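Pritchard Street Lending Library of Things
Progress report to the Lerner Fund, second period
Prepared by Leire Toledo

Where we stand

The grant paid for a year of lending household goods to people in the Pritchard Street area: tools, sewing machines, folding tables, baby gear, the stuff most homes need twice and then store forever. We are now past the halfway mark. In the application we claimed that lending would save local families money and cut down on what goes to the dump. I signed that application. I am less sure of the second claim than I was, and I would sooner say so now than in the final report.

Lending numbers

We recorded 968 loans in the period. That looks good next to our target and I expect it will get quoted. Please quote it with care. A loan is counted each time an item goes over the counter, and renewals are counted again. Cayetano Vidal went back through the log and found that a large share of the total comes from a small group of regulars who borrow the same things over and over. One household has had a carpet cleaner out so often that we should probably ask them if they run a business.

The number of separate households is a better measure, and it is much flatter. It went up in the first weeks after the flyers went out, then stopped. We have not found a good explanation. Ansel Yazzie thinks the opening hours are the problem, as we close at 5 p.m. and most people in the neighborhood work later than that. He may be right. It is also possible that everyone who wanted to borrow a drill has now borrowed one.

Software

The checkout system from Esivon has been a letdown. We were told it would send reminders by text message. It does, but it sends them to the last person who borrowed the item even after it has come back, and we had complaints through most of April. The vendor calls this a settings issue. We have been through the settings with them on two calls and the messages kept going out. Tarun Rathore has turned reminders off and now phones people from a list, which takes up a good part of his afternoon and gets better results.

We looked at moving to Zilance. The demo was slick. When we asked to speak with another lending library that uses it, we were sent a brochure. I do not recommend switching in this grant year.

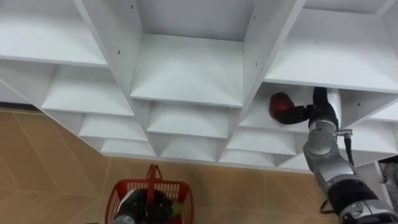

Returns and repairs

Of the items lent out, 83 came back late and 27 came back damaged. Most of the damage was minor: frayed cords, missing drill bits, a table leg that no longer locks. Abilio Figueroa fixed what he could. The repair budget line is nearly used up all the same, and it was set using a guess I made from one weekend of asking friends what they thought was fair. It should have been higher from the start.

Deposits were supposed to deal with this. They have not. People who can easily afford a deposit treat it as the price of the item and don't hurry back. People who can't afford one don't join. We dropped the deposit on anything small and saw no change in late returns, so I have no plan to bring it back.

Savings to families

The application said the average member would save enough in a year to notice. Our survey seems to back this up, but I would not lean on it. We asked people at the counter, while they were being handed something for free, how much they thought they had saved. They gave us big round numbers. Several counted the full price of a pressure washer they were never going to buy.

Waste

We have no real figure for waste avoided. The method suggested in the first review was to assume that each loan replaces a purchase and then multiply by weight. That would give us a very large number, and I don't believe it. Unless the Fund objects, we will leave that box blank in the final report and describe what members told us in its place.

Spending

Rent and wages are on budget. Repairs are over, as above. The marketing line is underspent because the second round of flyers was put on hold until we know more about why the first round wore off.

Next period

We will try late opening on one evening a week for two months and compare new sign-ups before and after. If there is no change we will go back to the old hours. Cayetano will change the log so that renewals are listed apart from first loans, which means the headline number will drop. We ask the Fund to read that drop as a change in counting.

We also ask for permission to move the unspent marketing money to repairs. Abilio has a list of the items waiting for parts and can send it on request.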